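**Clumuvport, 9 November 2022.** Haddadin today opened orders for Mendel, a hand-held gripper kit for recording manipulation tasks without a robot arm on site. An operator holds the tool, carries out the task by hand, and the camera on the tool records the fingers and the work in front of them.

Mendel ships with the gripper, two pairs of black fingers, a calibration card, a carrying case and the Usanness desktop software for sorting and trimming recordings. The fingers are held on with screws and can be changed at the bench. Files can be exported in common video formats.

The first production run is 250 kits. Eleven labs and workshops used preproduction units beginning in April, and their comments led to a lighter trigger and a longer charging cable.

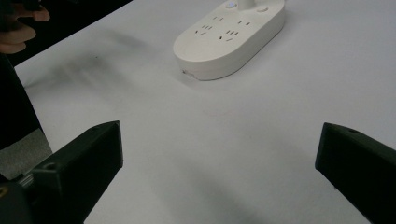
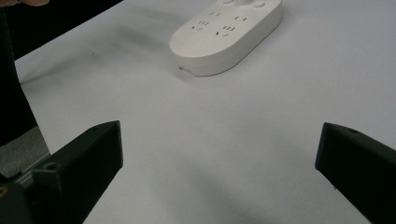
*Mendel's open fingers and a white power strip on a white tabletop.*

"Most of our early users wanted to record ordinary household and office items," said Suha Mahasneh, product lead for Mendel. "They had people who could do the tasks well, but an arm was booked for weeks. With this they can record at any table they have."

The Usanness software stores some 300 recordings per project on the standard license. An extended license raises the limit to 500. Both include software updates for the life of the kit.

Arūnas Rätsep, who runs customer support, said new operators should plan on a morning of practice before recording anything they intend to keep. A printed guide covers grip, speed and table lighting, and remote training can be booked with the order.

Replacement fingers and screws will be sold separately. Kits are shipped from the Clumuvport workshop in the order received. Customers who took part in the April trial can return their preproduction units for credit toward a new one.

**Press contact:** Nabil Sayegh, Haddadin, Clumuvport
**Orders and training:** Eoin Ní Bhriain, Mendel sales desk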